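Equipment Planning Grant: Progress Report
Flema workshop, Sunday, March 8, 2026

Hi everyone at Weltness,

Since the last report we have gone from "we'd like a robot arm, please" to a real shopping list with real holes in it, so this one is mostly about money and what we'd like to do with it. I've tried to keep the technical stuff short. If you only have time for one section, make it the one called "What I'd like to buy and when."

Where things stand

When you gave us the planning money in January, the deal was that we wouldn't buy an arm until we could show you we knew what it was for. Fair enough! I was itching to order one the same afternoon, and I'm glad now that I couldn't, as the one I had my eye on would have been the wrong one. It was a lovely machine with far more reach than our bench has room for, and it needed a floor stand that would have blocked the path to the back door.

So the job we settled on is the small one: picking up the square housings for the Soler line and moving them over to the test position. It's dull work for a person, the parts all look alike, and a mistake costs us a part and nothing worse. We also looked at packing and at labeling. Packing needs two arms or one very clever one. Labeling we can fix with a better label printer (which I've put in our own budget, so don't worry, you won't see it here).

We've been doing the planning in simulation, using a model of the bench, the arm, and one part. The software is free for a shop our size, and the only thing it has cost us is my evenings and one graphics card. That card came out of the planning money and is the only hardware we've bought so far.

What the simulated bench has taught us

Mostly it has taught us about space. I had drawn the bench on paper with the arm at the back edge, the way you see it in catalogs. Once we had it modeled we started dragging the base around, and I ended up liking it out on the work mat itself, off to the right, with the arm curving up and over to get down to the part. Placed like that, it doesn't have to stretch, and a shorter arm becomes a real option. Shorter arms are cheaper, so you can see why I got excited.

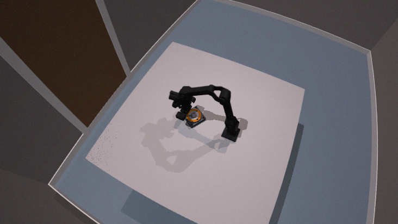 The mat matters more than I figured it would, too. I want a plain, pale one so the part stands out for the overhead camera, and the orange ring on top helps a lot with that. A black arm over a white mat does throw a shadow, though, and I'd like to be able to test how a real camera copes before I commit to lighting. That's why lights are in the second round of buying and the camera is in the first.

The budget, with the ugly bits left in

Here's how I've split things up in my head.

The arm. We've narrowed it to 2 models and I have written quotes for both. They are close enough in price that I'm not going to pick on price. One comes with its controller in the box and the other sells it separately, which I missed on my first pass and which made it look like a bargain for a whole happy weekend. The quotes in your folder now include everything you'd need to switch the thing on.

The gripper. I'd planned on the simplest one going, and I still think it's right for this part. The housings have beveled edges, and the question I can't answer from a model is whether bare fingers will hold them or whether we'll want rubber pads. Pads are cheap. I've put in two sets so we don't sit around waiting for the mail.

Mounting. This was missing from my original request altogether, and I'm sorry about that. If the base goes out on the bench instead of along the back, it needs a plate bolted through the top, and our bench top won't take it without bracing underneath. Zekever, who made our shelving, will build the plate and the bracing together. Their quote came in under what I'd guessed, so the total hasn't moved much.

Safety. A light curtain along the open side and an emergency stop at each end. We'll also pay for an outside risk assessment. I got pushback on that from my own side of the building (it's a small arm, it's a slow arm, and so on) and I'd rather spend the money. Please don't let me trade this line away later, even if I ask nicely.

Spare parts and training. I've kept one day of training for 2 of our people at the supplier's place. I took out the second day because it covered welding, and we don't weld.

Things that changed from the original plan

The biggest change is that we're asking for one arm where the first plan had a pair. I'd rather get one working well and come back to you with numbers. The second thing is that the conveyor is gone. It was only ever in there because I thought a robot cell was supposed to have one. A tray with 20 pockets, filled by hand, does what we need, and whoever is on the Soler line can load it while they're standing there anyway.

I also pushed back the trial run. The supplier's delivery times are longer than the website says, for both models, and I didn't want to promise you a date I'd have to walk back.

What I'd like to buy and when

Round one, as soon as you say yes:
The arm with controller and gripper
The plate and bracing from Zekever
The overhead camera and its mount
The emergency stops and the light curtain
The risk assessment

Round two, after the trial:
Lighting
Extra trays
Whichever gripper pads we didn't guess right on
A cabinet for the controller, if the dust turns out to be a problem

The trial itself is 200 parts, run in two batches of 100 with a break between them so we can fix what went wrong in the first one. I'll log every drop, every miss, and every time a person had to step in. Those numbers come to you whether they're pretty or not. If the second batch still needs somebody hovering over it, I'd want to talk before spending anything from round two.

Where I could use your help

A few questions for whoever reads these at your end. Can we treat the risk assessment as equipment, or does it have to sit under services? The form lets me do either and I don't want to get it wrong. Can the leftover planning money roll into round one? It would cover the training day with a bit to spare. And is it okay to hold both arm quotes open until the trial parts are machined? One supplier has agreed to keep the price fixed and I'm still working on the other.

I've put the quotes, the bench drawing, and the updated spreadsheet in the shared folder. The old spreadsheet is in there too, marked as old, in case you want to compare the two line by line. The tab called "mounting" is new, and the shipping figure on it is still waiting on Zekever.

Thanks for being patient with us on this. I'm at the shop most mornings if it's easier to call.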